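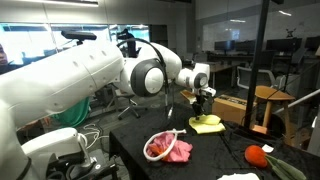 Tondora two-arm tabletop kit: inspection checklist with comments

6 min read

Trial unit on loan from Flodside. Checked at the Dedwood office, September 2021. Unit number 3217. Marks used: OK, FIX (put right before next powered run), ASK (question for the supplier).

Power was off for sections 1 and 2, and on at reduced speed for sections 3 and 4.

1. Mounting and work area

1.1 Base mounts tight, no movement when the arm is pushed by hand — OK
Both arms checked. The bolts had paint marks across the heads from setup and the marks still line up.

1.2 Table stable under load — OK
A little sway with both arms stretched out to the same side. The supplier's sheet allows this. We would want a heavier table if we bought the kit.

1.3 Table cover flat and held down — FIX
Black fabric cover is clipped along the back only. Clip the front and both sides. A gripper pressing down on a cloth can pinch the cover along with it.

1.4 Only the items for the task on the table — FIX
The task sheet for the folding run lists the yellow cloth and nothing else. The pink cloth, the plush fruit and the white card should go back in the tray until their own runs. They don't get in the way of a straight fold, but the arm has a wide swing at the elbow.

1.5 Floor clear around the table — FIX
Cardboard box, stool and a small board all to be moved to the wall. The office chairs belong at the desks. Anyone stepping back from the table should have a clear path.

1.6 Boundary of the work area marked — FIX
No floor tape yet. The Flodside guide asks for a taped line at full reach plus a margin. Tape is on order.

2. Cables and covers

2.1 Arm cable has slack at every joint position — OK
The black cable loops over the large joint and hangs down the side. Moved by hand through the full range, no pulling and no rubbing at the joint ring.

2.2 Cable held at the wrist end — ASK
One tie in place. The drawing shows two. Is the second tie needed for this gripper, or is the drawing for another version?

2.3 Floor cables covered or routed out of the way — FIX
The white bundle runs loose across the floor behind the second arm. Needs a cable cover. This was also noted in May on the first visit and was not done.

2.4 Joint covers on, no cracks — OK

2.5 Sensor bar secure on its stem — OK
Stem screw took a quarter turn. Check again at the next inspection.

3. Gripper

3.1 Fingers straight, pads not worn — OK
Fingers are thin. Look at them from the side, as a slight bend is hard to see from the front.

3.2 Gripper stops when it meets resistance — OK
Tested with the foam block, 7 closes on each arm, all stopped within the limit on the sheet.

3.3 Downward press limited — OK, with comment
This is the one that matters for cloth work. The fingers press onto the fold and the table is right under it. The limit held in each test, but the setting can be changed from the operator screen without a password. We would like it locked.

3.4 Gripper holds its position on power loss — ASK
It held in our test. The manual says only that it "may" hold. Please confirm in writing.

4. Stops and people

4.1 Emergency stop works from each station — OK
All 3 stations tested, both arms stopped each time.

4.2 Restart needs a separate action after a stop — OK

4.3 Operator can see both arms from the control desk — OK

4.4 People not on the task stay outside the work area — FIX
The room is shared and people walk through behind the table. Put up the sign at the door during powered runs until the tape is down.

Comments on the kit

The hardware is in good shape after around 194 hours of use. Most of the FIX items are about our room and how we set it up, and all of those can be done in an afternoon. The open points for the supplier are 2.2, 3.3 and 3.4.

The checklist that comes with the kit is short and leaves out the table cover and floor cables. We added 1.3 and 2.3 ourselves. The Nowakowski checklist we used for the previous trial had a better section on cables and we suggest keeping that part whichever kit is chosen.

No powered runs at full speed until 1.3, 1.5, 1.6, 2.3 and 4.4 are marked OK and this sheet is signed again.

3 comments · 7 shares

Contact · © Dedwood 2021 · Back to top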